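December 26, 2021

Back at the table with the Kolitberg box, the day after everyone left. I told Cadi Rowlands I would give it one more day before deciding whether the walk is worth printing, and I have now given it one more day, and I am less sure than when I started.

The trouble is the pamphlet. It says on its cover that it is a record of the women's strike at the Barska laundry, written by the women who struck. I believed that for most of the fall. Then I read it properly, with a pencil, and it started to sound like one person. The same joke about the foreman's boots turns up in what are meant to be two different women's statements. Both of them say "as God and the boiler are my witness." Maybe people at Barska talked like that. Maybe somebody at a kitchen table did all the talking for them.

I don't say it's a fake. There was a strike, and the company's own wage book shows five weeks with no entries in the women's column, which is hard to explain any other way. What I doubt is the number on page two. The pamphlet says 318 women walked out. The wage book, in the week before the gap, has 43 names. Wolfram Meinecke says the book only covers the ironing floor and that there were other books, now lost. He may be right. He has been saying "now lost" to me since February about a great many things, and each time the lost thing would have proved his point.

He also wants the walk to start at the pump on Strazds Lane because the pamphlet says the women "gathered at the water." I went and stood there. It is a pump. There is a river at the other end of the street, with a landing big enough for a crowd, and if I had a few hundred people with me and wanted to be heard I know which one I would pick. Wolfram says the pump was the women's place and the landing was the men's. I asked where he got that and he said it was well known.
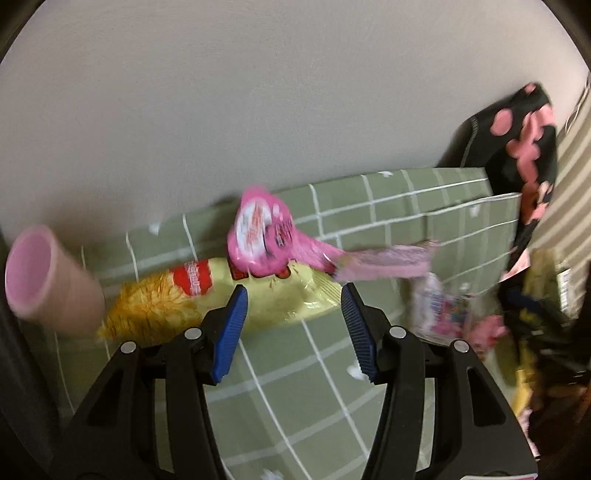
The green check cloth on the table.

Lunch was cold potatoes and the last of the ham. Then back to it.

The tape was a disappointment. Cadi had it copied and sent me the file, and I had hopes, because the speaker's mother was on the ironing floor. But the interviewer keeps handing her the answers. "And they were all very brave, weren't they?" "Oh yes." "And they sang?" "I expect so." I expect so! That "I expect so" is the entire source for the singing, and the singing is in the local history, on the school worksheet, and on the tea towel. I would like it to be true. I would like somebody to have asked her what they ate and who minded the children.

One good thing on the tape, near the end, when the interviewer has given up and is putting her coat on, from the sound of it. The old woman says her mother went back in by the coal door because she was ashamed to use the front. She doesn't say ashamed of what. Of striking, or of going back? The tape stops there. That is the one line I trust completely, and it is no use to a walking tour, as the coal door is now the inside of a shoe shop.

Rang Cadi after dark. She thinks I am being hard on the pamphlet. Her view is that even if one woman wrote the lot, it was still a woman, and she was still there, and she still paid a printer out of her own pocket. I said we don't know she was there. Cadi said we don't know she wasn't. We went on like this for a bit. She did agree to drop the 318 from the heading and put "the women of the ironing floor and others," which is clumsy, and I can live with it.

The Pomico people have offered to pay for the leaflet if their name goes on the back. I said I'd think. They bought the old laundry site and I don't much like the idea of them sponsoring the story of a strike on it, but the last leaflet came out of my savings and I am still finding boxes of it under the stairs.

Things to chase in the new year: the chapel burial register, the other five pages Wolfram swears he photocopied, and whether the printer named on the pamphlet was even in business then. If he wasn't, I will have to ring Cadi again, and she won't like it.

Bed. My eyes are sore from the wage book and I still want to know about the coal door.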